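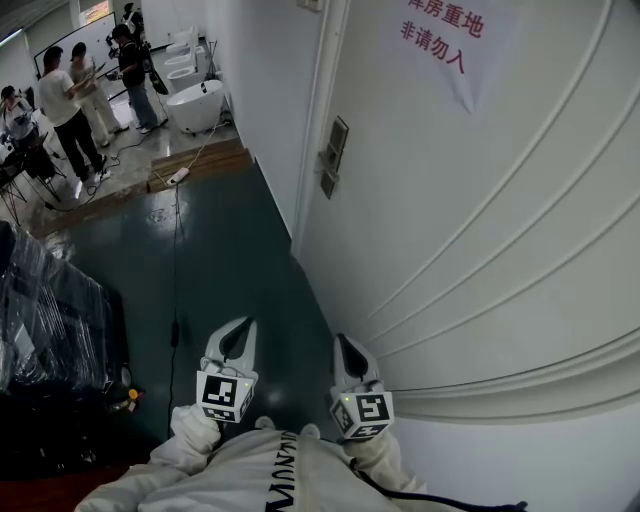

Handheld grippers and the trouble with "no robot needed"

19/09/2021

I have now read the Girine write-up three times, and I still can't decide whether I've been told a result or sold one. The claim is simple enough. You give a person a pair of hand-held grippers with marker cubes on them, let them do ordinary jobs with their hands, and train a robot arm on what was recorded. No robot in the room while you collect. Cheaper, quicker, and you can do it anywhere there is floor to stand on.

I like the first half of that. Anyone who has tried to steer a real arm through folding a towel knows how slow and miserable it is. With the grippers you just walk up and do the thing. The white cubes behind the fingers carry black-and-white square markers, a different pattern on each, so the software can tell left from right and work out where each one is pointing. It's an old trick and a good one.

The second half is where I start grumbling.

What was measured

The paper reports 900 recorded demonstrations across 6 tasks. Of those, 226 were thrown away before training. That is a quarter of the data, near enough, and it gets one sentence. Thrown away why? Lost tracking, says the sentence, "and other causes". I would very much like to hear about the other causes. If the discarded ones were mostly the awkward reaches, where an arm crosses in front of a marker or the cube turns side-on, then the robot has been taught from the easy part of the job and tested on the easy part too.

Then there is the test itself. 28 trials per task, on the Bodirton arm, with the objects put back by hand between goes. The headline number is an average over all the tasks, and the spread is tucked into a table at the back. Two of the tasks do well. One does so badly that it pulls its neighbours down, and it happens to be the only one that needs both hands at once. Since the whole pitch is two grippers, I'd have thought that deserved a paragraph.

The anywhere question

"Collect anywhere" is the phrase that has been repeated most, and I think it is the weakest. Painted floors shine. Doorways change the light from one step to the next. There are cables to step over, and a cable hanging off a gripper pulls on the wrist in ways a robot's wrist won't feel. Sleeves matter as well! A baggy cuff that slides down over your hand is a baggy cuff that can end up over a marker. None of this is fatal, but all of it is work, and the cost comparison leaves it out completely. They count the price of the arm they didn't use and forget the hours of the people standing about with tripods.

Kongkaew did something similar last December with fewer tasks, and published every failed recording alongside the good ones. It made for a much less exciting paper. I've gone back to it far more often.

What would change my mind

A breakdown of the 226, for a start. Then the same tasks collected by someone who hadn't been practising with the grippers for weeks, in a building the team had never set foot in, and the two-handed task run again on a different arm. Fonine say they are trying that last one, though I have seen no date for it.

I'm not saying the method is bad. I would use it myself for picking things up and putting them down — I probably will, over the winter, if I can get the markers printed flat enough. But the comments under the announcement are already talking as if arm-side collection is finished, and the table at the back doesn't support that. Row five, if you want to look it up.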